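Cleaning and Reusing Old Bricks Around the House

Last updated October 2021

Old bricks are worth keeping. A few dozen left from a chimney repair or a torn-down garden wall will edge a flower bed, hold up a plank shelf in the garage, or make a decent landing at the bottom of the back steps. Most people throw them out for one reason: they are dirty, and cleaning them looks like more work than it is.

Sort first

Before you clean anything, go through the pile and pull out the bad ones. Pick up each brick and knock it with the handle of a trowel or with another brick. A sound brick rings. A cracked one gives a dull thud. Cracked bricks go in a separate heap, and you can break them up later for drainage under a planter.

Next, look at the mortar. Houses and walls put up a long time ago were usually laid with lime mortar, and it comes off with a scraper and a little patience. Newer work was laid with Portland cement. That sticks hard, and you will often break the brick before you get it off. If the first 3 bricks you try fight you all the way, the rest of the load probably will too. Use those where the mortar won't show, with the rough side down.

Tools

You need a brick hammer or a wide cold chisel, a stiff brush, a bucket, gloves and safety glasses. Wear a dust mask rated for fine dust as well. Brick and mortar dust is bad for the lungs, and dampening the bricks before you scrape keeps most of it down. Do the work outdoors, standing at a bench if you have one. Squatting over a pile gets old fast.

Knocking off the mortar

Set the brick on something with a little give, such as a folded feed sack or a bed of sand. Hold the chisel nearly flat against the face and tap along the joint line. Don't aim straight down. Big lumps will pop off in one piece if the mortar is lime. Work from the ends toward the middle so you don't chip the corners.

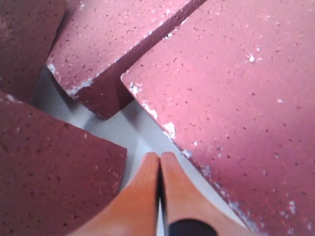 Edges take more time than faces. You can scrape a broad face clean in a few strokes, but the tool skips over the arris, and whatever is left there will keep the brick from sitting tight against its neighbor. White crumbs like the ones along the edges and near the corners of these bricks are what you are after at this stage. Go along each edge with an old putty knife, then with the brush. The small dark pits in the face are part of the brick and need no attention. Don't try to sand the surface smooth, as that takes off the hard outer skin and lets water in.

Washing

Rinse with plain water and scrub again. If a white film comes back after the brick dries, brush it off dry before you try anything else. It may be salts coming out of the clay, and more water can bring up more of them.

For a thin haze of lime that won't brush away, soak the brick in water first, then go over it with white vinegar mixed half and half with water. Leave it a few minutes, scrub, and rinse well. Try one brick before you do the lot. I don't use muriatic acid for a job this size. It burns skin, eats galvanized buckets and can stain some clays yellow or green. I have had good results with a palm brush from Duvwood — the bristles are short and don't fold over — but any stiff brush will do the work.

Drying and stacking

Let the bricks dry with air on all sides. In August, 24 hours is enough on my driveway. In cool or damp weather give them several days. Stack them on a pallet or a pair of scrap boards, never straight on the soil, and leave a finger's width between them in the bottom course. Cover the top of the stack with a tarp and leave the sides open.

Keep the stack low if children play nearby. Knee height is plenty.

Where to use them

Old soft bricks are fine for edging, dry paths and indoor use. They don't do so well flat on the ground where winters are hard, and the faces will flake off after a few freezes. Never use unknown bricks inside a fireplace or a pizza oven. Those call for firebrick.

For a bed edge, dig a trench half as deep as the brick is tall, put in an inch of sand, and set the bricks on end. Tap them level with a rubber mallet and pack soil against both sides. Check the line from a few steps back before you fill in.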